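Skovport Costume Jewellery Collection
Progress report to the Aguiar Fund, 9/3/26
Prepared by Éabha Ó Briain

Sorting of the donated jewellery has continued since our December report. Of the 984 pieces in the register, 196 are still to be entered. Bangles and bracelets are nearly finished. Chains are slower — many came to us knotted together.

Gisela Zúñiga has been grouping pieces by type on the bed in the spare room before they are boxed. Nested bangles are being separated so each can be tagged on its own.
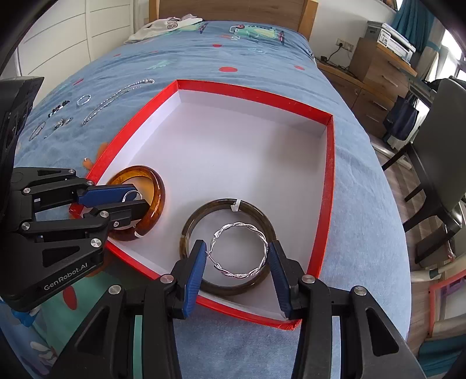 Twisted silver bangle inside a dark brown one, in the red-edged lid. Necklaces and smaller pieces are laid out on the duvet.

We have spent over $500 of the grant on boxes, tags and tissue. The remainder is set aside for shelving from Drurkero, quoted but not ordered.

Two matters need your decision: whether broken earrings stay in the register, and whether the Prikero loan can go ahead before the last entries are done.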